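About Drerkero
Print | E-mail this page

Drerkero plans and operates timed-entry systems for theme parks and family attractions. The company was set up by Salamatu Asamoah, a former ride operations manager, and Yulan Jiang, who writes the queue software. The office is in Plurkomstead.

The main product, Gurley, assigns return times for rides. It reads gate counts and ride status, then issues slots in blocks of eight minutes. If a ride stops, open slots are moved to the next free block and guests get a message. One installation can handle up to 50 rides and shows.
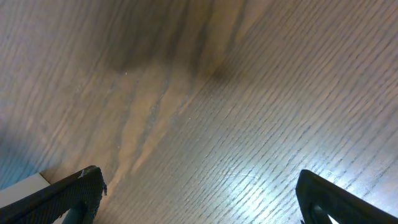

Wood grain, close up.

A second product, Manalo, covers parades and indoor shows. It sets the doors-open time from seat count and walking distance. The largest venue now on the system has 1484 seats. Doors close when 70 seats remain, and those are held for guests with access passes.

Software updates go out in February, before most parks open for the season. Support is by phone during park hours. Drerkero does not sell tickets and cannot change a guest's booking.

Comments (2)

Tessa: Does Gurley work with paper tickets? Our park still has them at two gates.

Drerkero office: Yes, with a bar code on the ticket. Older stock needs a sticker.

Related
Setting return times for water rides
Manalo: seat map file format
Ride status codes, full list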